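Washing and Storing Football Kit at Home

Reading time: 4 min

Print this page | E-mail this page

Grass stains are easier to shift than most people expect. Mud is the one that gets rubbed in by mistake. If a jersey comes home caked, hang it over the back of a chair outside and leave it alone until the mud is dry. Then knock off what you can with the back of a spoon or a stiff brush. Wet mud that goes straight into the machine ends up in everything else in the load, and in the door seal too.

Turn jerseys inside out before washing. Printed numbers crack from rubbing against zippers and Velcro, so close every zipper and keep goalkeeper gloves and shin guard straps out of the load. Wash at a cool setting with a little less detergent than the box says. Too much soap stays in the fabric, and the shirt will smell again ten minutes into the next warm-up. Skip fabric softener on anything that is meant to wick sweat.

For grass stains, mix one part white vinegar with two parts water and dab it on. Leave it for half an hour and wash as usual. Test it first on the inside hem if the jersey is a dark color. Chlorine bleach should stay away from team kit altogether. It turns white polyester yellow and eats the elastic in the shorts.

Blood needs cold water, as soon as you can manage it. Hold the stain under the tap from the back of the fabric. If it has already dried, soak it for an hour in cold water with a spoonful of salt.

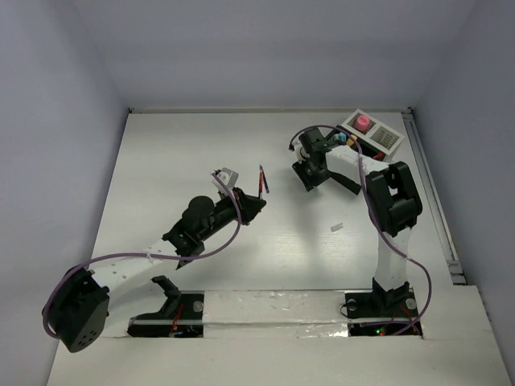 Socks cause more trouble than shirts. Lucienne Baudry washes for two junior sides at Flasberg and pins every pair together at the cuff before it goes in. The safety pins have to be the rustproof kind. A mesh bag does the same job if you have only one player in the house. Peel off any tape first. Tape residue that has been through a dryer does not come out.

Boots should never go in the machine. Pull out the laces and insoles, knock the soles together over the grass, and scrub the studs with an old toothbrush and lukewarm water. Wipe the uppers with a damp cloth. Stuff the toes with newspaper and change the paper after two hours, then again before bed. Keep them away from radiators, stoves and the car heater. Glue softens with heat, and a sole that has started to lift at the toe rarely lasts the season.

Leather boots want a thin coat of conditioner once a month in the wet part of the year. Synthetic ones need nothing.

Shin guards and gloves

Most shin guards can be washed in a bucket. Use warm water and dish soap, squeeze the foam a few times, rinse, and stand them on end to dry. If the smell stays, sprinkle baking soda on the foam side, leave it overnight and shake it off in the morning.

Goalkeeper gloves are best rinsed with the hands still in them, under a lukewarm tap, rubbing palm against palm until the water runs clear. Press them in a towel. Do not wring them. Let them dry in the shade and put them away slightly damp, since latex that dries out completely starts to crumble.

Marking names

A laundry marker on the care label is enough for most families. On black labels use a silver or white fabric pen. Let it dry for a full day before the first wash. Iron-on tape holds well on cotton training shirts and badly on polyester, where the heat can leave a shiny patch. Mark the water bottle, the inside of each boot tongue, and both shin guards.

End of season

Mireille Hervieu looks after the kit store at Ruvevgate, which had 302 items on the shelves in February, and she packs everything in lidded plastic bins sorted by size. At home one bin per player will do. Wash everything first, even the shirts that were never worn, and make sure it is fully dry. Fold jerseys with a sheet of plain paper across the number so the print does not stick to itself. Keep the bin off a concrete floor.

Let most of the air out of the ball before storing it, but leave enough that it keeps its shape. Put a drop of silicone oil on the needle before you pump it up again.

Print | E-mail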